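Mirkeo Hand-Held Gripper Kit

Planning a table-clearing setup for the home and not sure where the money should go? Start with the hand tool! The Mirkeo kit lets you work through a job by hand before you commit to an arm, and we think it's the most fun part of the whole project.

Each kit comes with 2 grippers, spare finger pads, a charger and a carry case. The price is $540 per kit, with a 12-month warranty. A full Zorkent arm package is a much bigger purchase, so plenty of our buyers budget for the kit first and add the arm in March or later, once they know which jobs they want it to do.
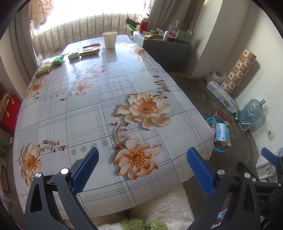 Cups, snack bags and tissue packets are great first items. They're cheap, they come in all sorts of shapes, and soft packaging shows you quickly how much grip you need. Set aside a little for replacement pads too (part 641, sold in pairs).

Harish Upadhyay looks after orders at our Lambridge shop and can quote for several kits at once. For help matching a kit to the Rana mounting plate, ask for Urmila Sachdeva. She loves a tricky room layout, so send her your measurements!

Prices checked 26 December 2024. Shipping is added at checkout.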